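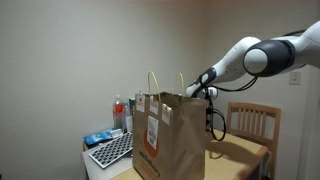 *The arm over a paper bag on the table, January.*

**Would you trust it with the groceries?**

The builder asked me to leave names out, so I will. The arm has one. It is called Bunting, and it lives at the end of a table in a house in Fostdale, where it is supposed to learn to empty a shopping bag.

I went in doubtful. I have watched a lot of home robot projects get described in the future tense, and I asked early on what this one could do today.

"Today it can go to the bag," the builder said. "It can get over the opening, come down, close on something, and come back up. What it's holding at that point varies."

How often is it holding anything?

"I ran it 8 times last night on a box of crackers. It came up with the box twice. I don't count the handle."

The handle is a sore subject. Paper bags have twisted handles that stand up, flop over or lean in, and the gripper likes them better than it likes food. Once it catches one, the whole bag goes for a ride. I suggested cutting the handles off. The builder looked pained.

"Then I've built a machine that unpacks bags I've already fixed for it. What's the point of that?"

Fair enough, though I would ask the same thing about the machine in general. The arm came secondhand through Skorport, a parts dealer, and cost $1386 before shipping. The builder has put over 4000 lines of code into it since May. I can empty a grocery bag in less than a minute, and I bring my own hands.

"Everybody says that," the builder told me. "My sister says it every time she's here. I'm not trying to save the minute. I want to know why it's hard."

So why is it?

"The bag moves. The sides give when you touch them. You can't see the bottom until you're over it, and once you're over it your own wrist is in the way. A wooden block on a table is easy. I did blocks in a week and got a big head."

I asked about the cables, which hang down in loops near the gripper and looked to me like something waiting to snag. The builder agreed, without much shame. A proper sleeve is on the list, under a better wrist mount and a stop button that can be reached from the chair.

I thought the stop button should be at the top of that list. I said so. "It moves slowly," was the answer, and I didn't love it.

The control software is the builder's own, called Haremura, and most of our second hour went to it. There is a setting for how hard the fingers squeeze, which has been tuned on crackers and rice. Eggs have not been tried. When I asked when they would be, I got a shrug.

"When I'm willing to clean the table."

*Saturday, January 30, 2021*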